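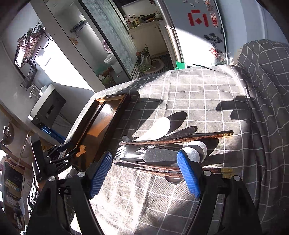 Mixed cutlery held as one bundle, blue ribbed pads, grid tablecloth.

**Thu 27 May** – pads and the Pallard quote

Pallard want 733 for a second hand-held gripper, pads included. Flirell are at 616, pads extra, and won't say how much extra until we order. I don't trust either number. Neither mentions postage.

The case for buying rests on "mixed bundles need a stronger grip". Not convinced. Steel, chopsticks and a wooden spoon in one squeeze is a fair test of the pads, and I'd want to see where the chopsticks go before blaming the fingers. One good grab proves little.

Bilometti's brochure says their pads suit "all tableware". No figures, no pad hardness. Asked for both.

Budget left is 570, so both quotes are over anyway unless we wait for September. Options as I see them:

- spare pads only, 2 sets, keep the tool we've got
- hire from Lobo for a month (minimum term? check)
- wait

I'd go for the pads. Still to do: same bundle, turned end for end, then the soup spoon by itself.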